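トイレ掃除の手順メモ(狭いトイレ・タンク式用)

2022年8月27日 更新

急いで書いてるので雑です。前に書いた分が長すぎて自分でも読み返さなかったので、短く書き直し。来客前でもこの順番でやればだいたい済む。

用意するもの
・トイレブラシ(柄の長いやつ)とブラシ立て
・中性のトイレ用洗剤
・酸性洗剤(水あか、黄ばみがあるときだけ)
・使い捨てできる紙か古布を多めに
・ゴム手袋
・古い歯ブラシ
・メラミンスポンジ 小さく切ったもの

酸性のと塩素系は絶対に一緒に使わない。同じ日もやめとく。換気扇は最初から回しっぱなし。窓があるなら開ける。

1. まず物を出す
マット、スリッパ、予備のペーパー、全部廊下へ。ブラシ立ても便器の横から動かす。ここをサボると床を拭くとき結局二度手間。床のほこりと髪の毛は乾いてるうちに取る。先に濡らすと貼りついて最悪です。

2. 洗剤をかけて放置
フタと便座を上げて、フチの裏にぐるっと一周。手前側を忘れがち。かけたら4分待つ。待ってる間に次。

3. 上から拭く
タンクのフタ→タンクの側面→レバー→便座のフタの表、の順。レバーは手が触るところなので念入りに。クロムめっきのレバーはメラミンでこすらないこと、傷がつく。布で水拭きして、乾いた布で仕上げ。

壁は下のほうだけでもいい。腰から下、とくに便器の横。飛びはねは見えなくてもついてるので、臭いが残る家はたいていここか床。塗装の壁は洗剤を直接吹きかけない。布につけてから拭く。薄いシミが取れないときは深追いしない。私はKestthorpeの部屋に住んでたとき、こすりすぎてそこだけテカテカにした。

4. 便座のうら
フタの裏、便座の表、便座の裏。紙を面ごとに替える。一枚で全部やらない。小さいゴム足のまわりと、ちょうつがいの根元は歯ブラシで。ここの黄ばみは洗剤を含ませた紙を貼ってしばらく置くと楽。終わったら水拭き、プラスチックに洗剤を残すとひびの原因になるらしい。

5. ブラシで中をこする
やっとブラシ。フチの裏から始めて、内側の面をらせん状に下へ、最後に排水口の奥。奥は水を押し下げるように何回か突くと水位が下がって、水ぎわの輪じみが見えやすくなる。力はいらない。毛先が寝るほど押すと逆に落ちない。
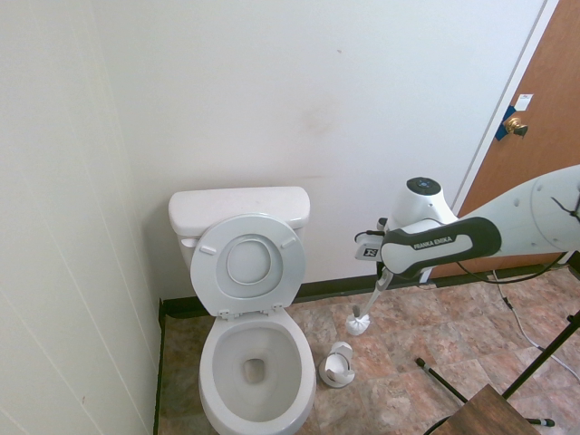 こすり終わったらブラシを入れたまま一回流して、きれいな水で毛をすすぐ。そのあと便座でブラシの柄をはさんで、毛が便器の上にくるようにして水を切る。びしょびしょのままブラシ立てに戻すと底に水がたまって、これが臭いの元。夏はとくに。

ブラシ立てのほうも洗う。中の水を便器に捨てて、洗剤を少し入れて振って、また捨てる。すすいだら横に倒すか逆さにして乾かす。軽い筒型のはすぐ転がるので、うちは壁ぎわに置いてます。ブラシを戻すのはどっちも乾いてから。

6. 床
奥から手前へ、下がりながら拭く。便器と床のつなぎ目は歯ブラシ+紙で。タイルの場合は目地に汚れが入るので、目地にそって一本ずつ。石っぽいまだら模様のタイルは汚れが目立たなくて助かるけど、そのぶん見落とすから、しゃがんで斜めから見ると分かる。天然石なら酸性はだめです、溶けて曇る。タイルか石か分からないときは中性だけにしとく。

黒い巾木はほこりが白く目立つ。上の面を布でさーっと。角は綿棒。

7. 戻す
床が乾いてからマット。急ぐときはマットなしでもいいと思う、洗濯も減るし。

頻度の目安
ブラシだけ:気づいたとき、できれば一日おき
便座とレバー:毎日が理想、無理なら週に2回
床と壁:週1
ブラシ立て:床のついで
ブラシの交換:毛が広がったら。次のまとめ替えは10月の予定

よく聞かれること

・輪じみが取れない
酸性洗剤をかける前に、水位を下げてからトイレットペーパーを貼って湿布。流してからこする。それでもだめなら耐水ペーパーの細かいのもあるけど、表面のつやが落ちるのでおすすめしない。

・ブラシなしでやりたい
できます。使い捨ての先がついたタイプなら。ただ奥のほうは長い柄のブラシのほうがとどきやい。

・タンクの中は?
別ページに書く予定。止水栓を閉めてからになるのでちょっと長い。

追記:サデギさん(Hamidreza Sadeghi)から、便座のちょうつがいは外して洗えるのが多いとメールもらいました。たしかに。うちのは工具なしで外れた。機種によるので説明書を見てください。外したネジはなくさないよう小皿に。流すと泣きます。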